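Workshop Notebook, Student Bin-Picking Project
19 August 2020
Entry by: Joaquim Veloso

Purpose of session
The Driltano team continued preparation for the Figueiredo student competition. The rules require that blocks be taken from an open bin with no fixture or feeder. Work today concerned gripper approach and the handling of blocks that touch or cross.

Setup
The KUKA arm was started at reduced speed, as the workshop rules require for student sessions. The team reloaded the pick program from Flomow and checked the bin corners against the stored values. One corner was off by 10 mm and was taught again. The clamp on the left side of the bin was checked before the first run.

Procedure
1. Place the blocks by hand and record the layout on the run sheet.
2. Run the approach at 40 percent speed with a student at the stop button.
3. Bring the open fingers down over the chosen block and hold for inspection. The layout with one red block lying across another is to be kept for the harder trials -- the lower block must not be chosen first.

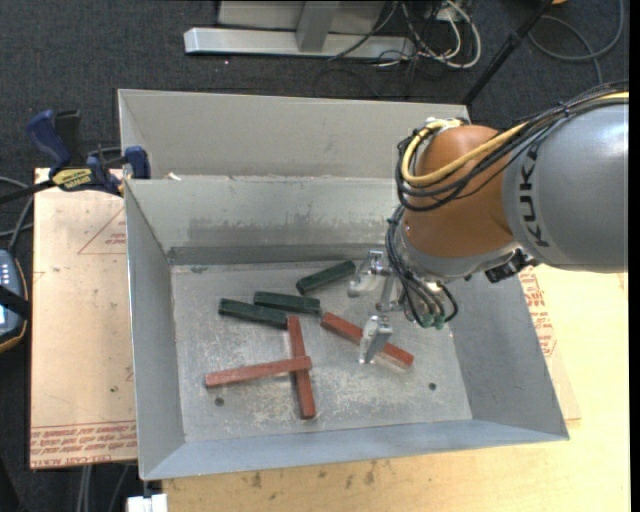 4. Log the result under the next run number. The last entry before today was 218.

Open items
Red blocks are still scored lower than green ones by the selection routine. Cause not known. The students will compare threshold values before the end of August.
Clekesa has not yet answered the request for spare finger pads.
Run sheets to be filed in the project binder, not left at the bench.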